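Visite de terrain à Drumach : l'engagement associatif dans une commune peu dense

Le déplacement à Drumach s'inscrivait dans la phase qualitative de l'enquête sur les formes d'engagement en milieu rural. La commune compte 2 028 habitants, répartis entre un bourg et plusieurs hameaux dont le plus éloigné se trouve à 20 kilomètres de la mairie par la route. Elle avait été retenue pour son taux d'adhésion déclaré, nettement supérieur à celui des communes voisines de même taille, et pour l'ancienneté de son registre associatif. 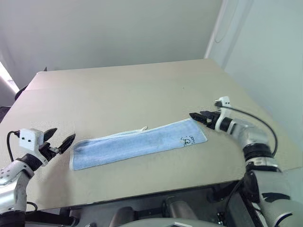 Delali Boateng
Chargée de recherche, sociologie des espaces ruraux

La visite a débuté à 9 h 30 à la mairie, par la consultation du registre. Celui-ci recense les associations déclarées, mais les radiations y sont reportées avec retard. Plusieurs structures sans activité y figurent toujours, tandis que deux collectifs informels, dont un groupe de transport à la demande, n'y apparaissent pas. Le taux d'adhésion utilisé pour l'échantillonnage devra donc être recalculé.

Emiliano Tejada, secrétaire de mairie, a présenté la procédure d'attribution des subventions. Les demandes sont examinées une fois par an, en novembre, sur la base d'un formulaire de 4 pages. Il est demandé aux associations d'indiquer le nombre d'adhérents, sans distinction entre membres cotisants et participants réguliers. Pour notre objet, cette confusion est gênante : dans les entretiens préparatoires, les enquêtés séparaient nettement les deux statuts.

La seconde partie de la matinée a été consacrée à Neststead, ancien bâtiment scolaire converti en maison des associations. Les salles sont réservées par créneaux de deux heures. Leire Ortuño, qui coordonne le lieu, nous a remis le relevé des réservations de l'année écoulée, soit 254 créneaux, avec l'objet déclaré et l'organisme demandeur. Les usages se concentrent en soirée. Les créneaux de l'après-midi restent peu demandés, sauf par le groupe d'aide aux démarches administratives. 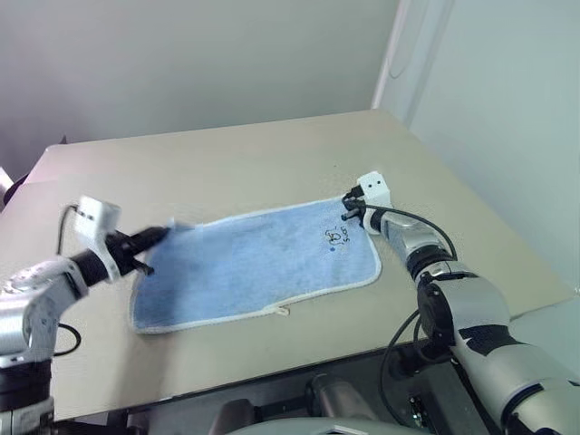 Serviette bleu clair étendue sur une table.

Le relevé permet un premier croisement avec le registre municipal. Une part des réservations est effectuée par des organismes ayant leur siège hors de la commune, ce qui invite à la prudence sur la notion d'engagement local. À l'inverse, certains habitants de Drumach participent à des activités dans la vallée de Zalell, où les équipements sportifs sont regroupés. Aucun des deux flux n'est mesuré par les données dont nous disposions avant la visite.

L'entretien collectif de l'après-midi a réuni des membres de trois associations. La question de la durée des mandats a occupé l'essentiel de l'échange. Ertuğrul Dağdelen, président de l'amicale Kahraman depuis sa création, a décrit une difficulté de renouvellement qu'il attribue aux horaires de travail et à l'éloignement des emplois. 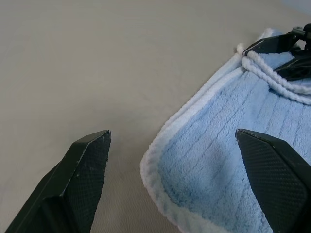 Les autres participants ont nuancé ce diagnostic. Selon eux, les nouveaux arrivants acceptent volontiers des tâches ponctuelles, mais refusent les fonctions comportant une responsabilité juridique ou comptable. Cette distinction entre tâche et fonction n'était pas prévue dans la grille d'entretien. Elle sera intégrée à la version suivante, avec une question sur l'origine de la première sollicitation.

Bent Dalsgaard, responsable du volet quantitatif, a relevé deux points à traiter avant l'envoi du questionnaire. Le découpage des hameaux employé par la mairie ne correspond pas à celui du fichier d'adresses. Par ailleurs, la période de référence de douze mois exclurait les comités qui organisent une manifestation tous les deux ans. Une période de vingt-quatre mois est à l'étude.

Les comptes rendus d'entretien sont en cours de relecture par les participants. Le relevé de Neststead sera anonymisé avant son versement au corpus.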